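Preguntas frecuentes — Cocinar para muchos en una cocina pequeña

Actualizado el 1 de agosto de 2020

Llevo años dando de comer a grupos grandes desde una cocina en la que no caben dos personas sin pedirse permiso, y siempre me llegan las mismas dudas al correo. Las he juntado aquí con mis respuestas, que son las de una aficionada con mucho rodaje y poca teoría.

¿Cuánta gente es "mucha gente"?

Para mí, a partir de 12. Hasta ahí tiro con las ollas de casa y me apaño. Mi récord son 40, en la comida de octubre de la peña de Saturnino Sotomayor, y acabé removiendo garbanzos con un palo de madera que me prestó su cuñada (limpísimo, eh). 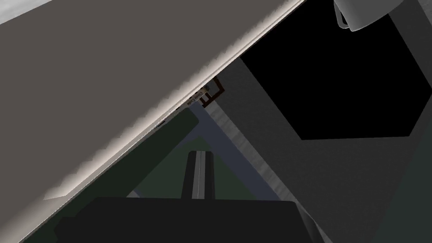
¿Qué plato recomiendas para empezar?

Un guiso de cuchara, sin dudarlo. Lentejas, garbanzos con espinacas, marmitako si tienes buen bonito. Aguantan en el fuego, mejoran de un día para otro y si alguien llega tarde no se estropea nada. El arroz déjalo para cuando tengas confianza, que a mí el primero para 18 se me pasó entero por abajo y arriba crujía.

¿Multiplico la receta y ya está?

Casi todo sí, pero la sal, el picante y el líquido no. Yo pongo dos tercios de la sal que saldría por cuentas y corrijo al final. Con el caldo, lo mismo: una olla ancha y llena evapora mucho menos de lo que parece. Baltasar Zabala, que me enseñó a hacer pochas, le echa el agua a ojo y nunca falla, pero yo no soy Baltasar.

¿Dónde apoyas todo si no tienes encimera?
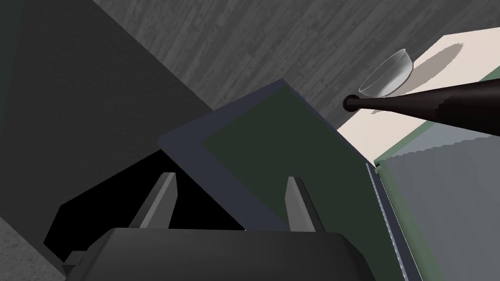

El espacio se gana antes de encender el fuego. Pelo y corto la noche anterior, lo guardo en la nevera y el día de la comida solo tengo fuera lo que toca. Para ir de un lado a otro, el truco que más uso es una bandeja grande, rectangular y con el borde levantado, como la de color verde oliva con reborde azulado de la foto: ahí van los cuencos de cada plato y la bandeja entera se aparta de un viaje. Con las planas ya tuve un disgusto con el pimentón y no repito.

¿Merece la pena comprar una olla gigante?

Si cocinas así una vez al año, pídela prestada. Yo compré la mía en Ortuño, de segunda mano, y estoy encantada — pero vive debajo de la cama, que lo sepas. Antes de comprar mide el fuego: una olla enorme sobre un quemador chiquitín se agarra por el centro y queda fría por los lados. 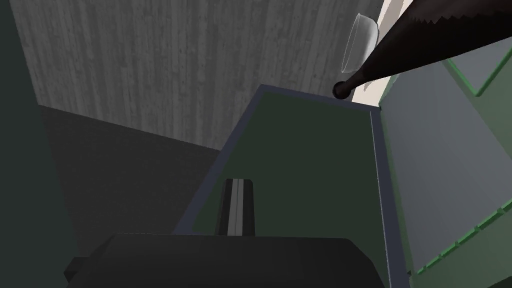 ¿Se puede congelar lo que sobra?

Las legumbres, de maravilla. Las patatas no, se quedan harinosas, así que las saco antes y me las como yo al día siguiente. Reparto en recipientes bajos, para que se enfríe rápido, y a la nevera en cuanto deja de humear. No dejes la olla toda la noche fuera, por favor te lo pido.

¿Qué hago con las alergias y los vegetarianos?

Preguntar con tiempo, y volver a preguntar la víspera. Esperanza Cordero es celíaca y le hago su ración en un cazo aparte, con cuchara propia, antes de ponerme con lo demás. A Bethel Dinsa le debo la solución vegetariana: base sin carne para todos y el chorizo en otra sartén, que cada uno se sirva. ¡Se acabaron las dos ollas!

¿Y el pan?

Siempre compro de más. Lo que queda va a rebanadas y al congelador, o a migas si hay ganas. 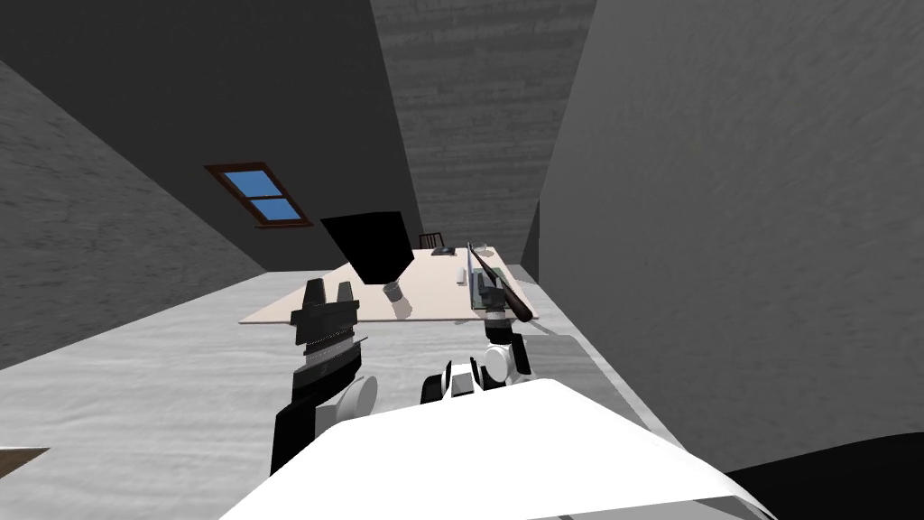 ¿Cuándo hay que empezar?

El guiso, el día anterior. La ensalada se lava por la mañana y se aliña ya con la gente sentada. El postre que sea de nevera o de frutería, por lo que más quieras, que no te pille montando nata con los invitados en la puerta.

¿Puedo mandarte una duda que no esté aquí?

Claro que sí, aunque tardo un poco en contestar. Si es de repostería te remito a Birdie Boateng, porque a mí los bizcochos se me hunden y todavía no sé por qué.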